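Unit 14: Parallel Gripper, Inspection and Finger Replacement
Automation Maintenance, Clostance Lab
Instructor: Lợi Trịnh
Rev. 16/05/2022

Before you start, put the arm in hold, open the gripper fully and lock out the supply. Work on the fingers only in the open position.

Inspection. Wipe dust off both fingers with a dry cloth. Check tips, bevels and long edges. Coating worn to a white line along an edge is logged as grade 2 wear and the finger stays in service. A chip or burr at the tip means replacement. Always replace fingers as a pair.

Replacement. Remove the left finger first. Clean the seat, fit the new finger, and tighten the screws evenly. Repeat on the right. Run the Gukura homing routine, then close slowly with nothing between the tips and check that they meet without offset.

Record the cycle count from the controller. The last pair came off at 978 hours. Enter the wear grade for each finger separately on form 163, with the finger open as it was inspected.
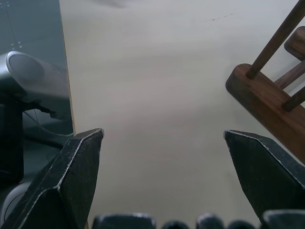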